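Haris Butt has been laying and repairing floors for most of his working life, and these days he spends as much time looking after old ones as putting down new ones. We met in the back office at Dornetex, the small firm he runs with Ákos Hajdu, to talk about what goes wrong with hard floors in shops, schools and offices.

## Starting out

Butt learned the trade from Florêncio Arruda, a tiler who took him on at sixteen. "He had me mixing adhesive for months," he says. "I wasn't allowed near a tile until June. I thought it was a waste of time, but I still mix it the way he showed me."

His first big job was a school corridor, 94 metres long, with a step at one end that wasn't on the drawings. They lost two days to it. "You always walk the whole floor before you price it. I didn't, and I paid for that."

## What people get wrong

Most of the calls Dornetex gets are about cleaning, and Butt says the usual trouble is too much product. "People put three capfuls in the bucket when the bottle says one. It dries sticky and the dirt holds on to it. Then they ring us and say the tiles have gone off."

He asks new customers to wash a small patch with plain warm water, twice, and change the water in between. If the patch comes up lighter, there is residue on the floor and it needs stripping. If it doesn't, he goes to look.

Hajdu, who handles the quotes, is blunter about grout. "White grout in an entrance hall is asking for it," he says. "We do tell people. One customer had 120 square metres put in regardless, and we were back within the year."

## Polished or matt

Large polished tiles are still what most clients ask for, and grey with a marble pattern is the one Butt is asked for more than any other. He likes it well enough. His only warning is about lighting, as a shiny floor throws the ceiling lights straight back up at you - and any tile set slightly high will show.

"Get the lights on before the adhesive sets," he says. "I check with everything switched on, then again from the far end of the room."

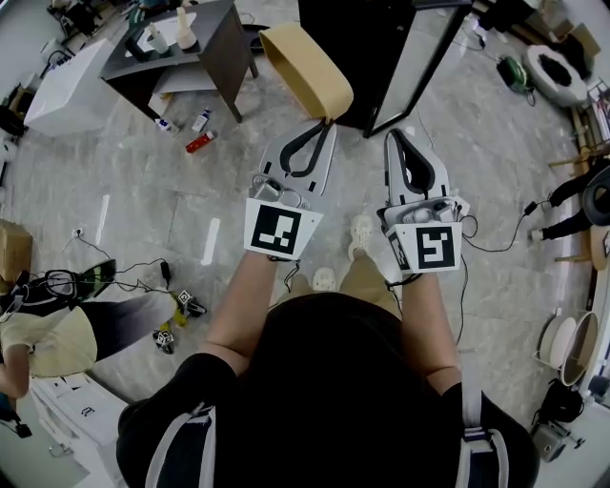 ## Taking on work

The firm has 40 regular customers and isn't looking for many more. Butt would like to train someone, though he has had trouble finding anyone who wants to kneel for a living. He wears pads on every job now and wishes he had started earlier.

Hajdu wants to move into stone repair. Butt is less sure. "It's slow and the dust is terrible," he says. "We'll do one and see."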